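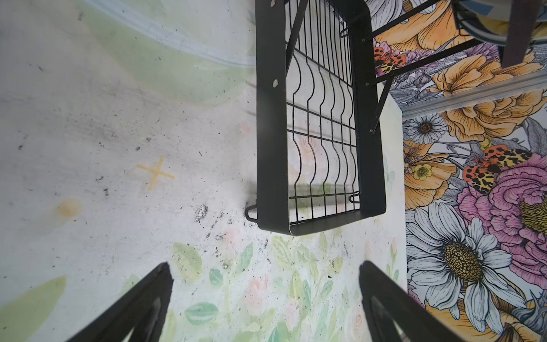 Wall baskets over a painted wall: worth it or not?
Home Storage > Walls and Shelves
Started by rocha_n, Jun 17, 2022

rocha_n
I have a black metal wire basket bolted up on the wall with the pastel mural and I'm starting to think the whole idea was oversold to me. It's the Clallska one, flat metal sides and thin wires that curve back and forth in an S, with brackets and rods on one side. Every storage site says these are "perfect for renters and small rooms." Are they? Mine went through the paint into drywall, so I don't see what's renter about it. I'm supposed to put scarves, mail and the dog's leash in there. So far I've put in nothing, because I don't trust it. Does anyone have one that has been up more than a year with real weight in it?
Natália

tavion_o
Depends what you call real weight. The box on mine said 17 pounds and I never believed it. Those numbers come from somebody hanging a sandbag straight down in a lab with perfect anchors. At home you yank a leash out sideways twice a day. I'd cut any printed number in half and then not go near it.

Marinho
Mine has been up since October. Holds gloves and sunscreen. No complaints.

tavion_o
Gloves and sunscreen is not a test.

Marinho
It's what I own.

idalina_p
I'm more bothered by the mural. Who puts black metal over pale green leaves and little pink blossoms? You had a soft, pretty wall with that blue and green band going across it and now there's a cage on it. I would have gone white, or skipped the basket and put a bench underneath. Natália, did you paint it yourself?

rocha_n
My sister-in-law did, over two weekends. The yellow plus sign is meant to be a star. I did ask about white and the store wanted extra for it, which annoyed me enough to buy the black.

Ankit M.
I don't agree with Idalina. White wire over a pale wall looks like a refrigerator shelf. Black at least looks like you meant it. I'd worry more about the mesh. Those wavy wires leave gaps that are wide in one spot and tight in the next, and anything thin goes through. Pens, keys, envelopes standing on end. People buy these for mail and then buy a liner for the basket, and now they've paid twice for a box.

idalina_p
A refrigerator shelf you can paint. Try painting over black metal.

adelino_v
I hung these for a living for a while, mostly in dentists' waiting rooms (Trudalent had us do 504 of them across their offices, for magazines). A few things I'd look at before loading it.
Bolts: snug, and checked again after a couple of weeks. New ones settle.
Anchors: if it came with the little ribbed plastic plugs, throw them out. Toggle bolts, or find a stud.
Hooks: if yours has a bent wire hook poking out at a bottom corner, it will catch sleeves. We bent them in on every job where kids walked past.
I wouldn't hang a leash on that hook either. All the pull goes to one corner.

rocha_n
It does have the hook, lower left. I assumed it was for the leash! The instructions are four drawings and no words.

tavion_o
504 installs and how many came down? Serious question. Everybody who sells or hangs these says they're fine.

adelino_v
Nine that I was called back for. Seven were plastic plugs. The other two I never figured out, and I'm not going to pretend I did.

Ankit M.
That's better than I expected. I still wouldn't buy one.

Nulline
There's a review page for the Clallska with 1,456 ratings and nearly all of them are five stars. Go read them. Half say "arrived today, looks great." That's a review of a cardboard box. I sorted by oldest owners and the tone changes fast: sagging, scuffs on the wall behind, one person whose brackets squeak.

Marinho
Mine doesn't squeak.

Nulline
Gloves don't weigh enough to make it squeak.

idalina_p
The scuffs would be my worry. On plain paint you touch it up. On a mural you have to find your sister-in-law. Natália, at least stick some clear felt dots behind whatever touches the wall.

Ankit M.
Clear felt?

idalina_p
Clear rubber. You knew what I meant.

rocha_n
Okay. I'm going to take one bolt out tonight and see what kind of anchor is behind it. If it's plastic the whole thing comes down and I'll decide whether it goes back up or whether I patch the holes and beg for more leaves. Scarves only until then. The leash goes back on the doorknob.

tavion_o
Doorknob's rated higher than the basket anyway.

adelino_v
Hold the basket with your other hand when you back that bolt out. And post what you find, I'm curious which plugs they're shipping now.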